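November, late, after the Lisside visit

Long afternoon looking at the Drusell, the two-armed table clearer Koppel wants us to lease for the canteen. The brochure says it "handles mixed tableware with confidence." I wrote that down so I could be annoyed by it later. The demo table had plates, bowls, clear cups and snack wrappers on it, all going to or from a tray.
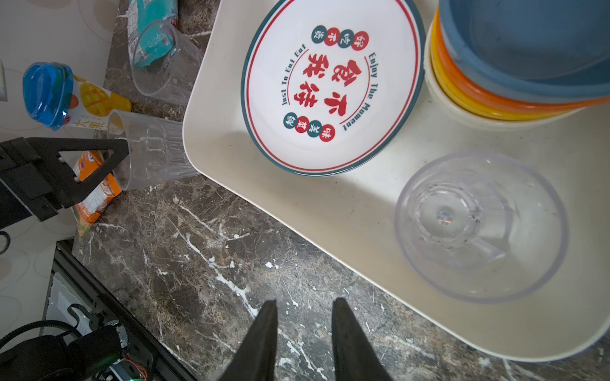 What they charge

12 months minimum, 3000 a month, service extra. Retraining for new dishes is extra too, and I had to ask twice before they said so. For that money I could keep the evening shift and buy new trolleys.

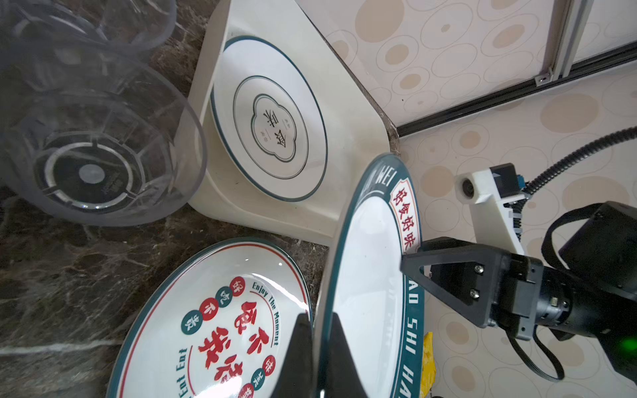

My worry is still breakage. Our plates are old and chip if you look at them wrong. The salesman kept talking about grip control, but when both arms have hold of the rim of one plate, all I can think about is which one lets go first. He said 32 sites run it. I asked for 3 I could phone and got a promise of an email. 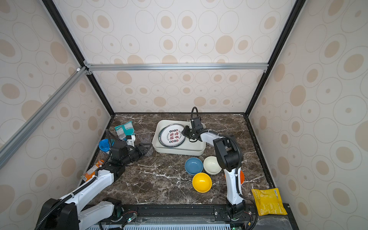
Vekance quoted lower last spring and I didn't believe them either. At least their contract fit on two pages. Koppel's has a whole section on what counts as "normal crockery," and I bet our soup bowls don't make it.

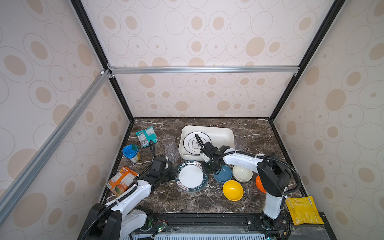
Told them I'd want a month's trial in our own kitchen, with our own dishes, before signing anything. They'll get back to me. Must find the Vekance quote tomorrow, I think it's in the blue folder.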